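Workshop Tips: Teaching the Arm to Handle Light Containers

Operators at the Rathore workshop are asked to read these notes before recording by remote control. They apply to cups, small jars and similar plastic items.

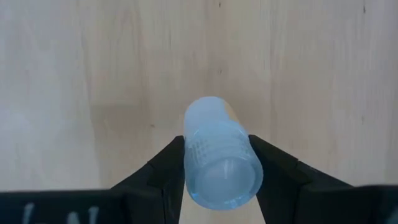
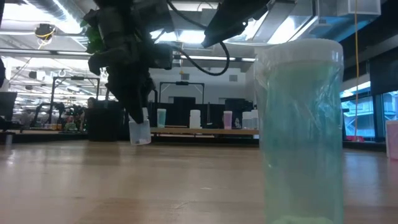 **Before recording**

- Wipe the fingertips with a dry cloth.
- Move the arm through the full path once without an object.
- Agree on the start and end positions with the second operator.

**During the demonstration**

- Approach slowly and close the fingers in one steady motion. Repeated small corrections will be learned along with the task.
- Stop closing at first firm contact. Thin walls bend easily.
- Pause for 2 seconds after lifting, then travel.
- If the object slips, discard the attempt and begin again. Do not rescue it by hand.

**Guiding by hand**

Hold the arm above the wrist and keep fingers clear of the gripper. Lionel Masson recommends 3 slow practice passes for new operators.

**Afterward**

Label each recording with the object and the operator's initials. Rejected attempts go in a separate folder. Questions regarding the control handles should be directed to Obed Ofori.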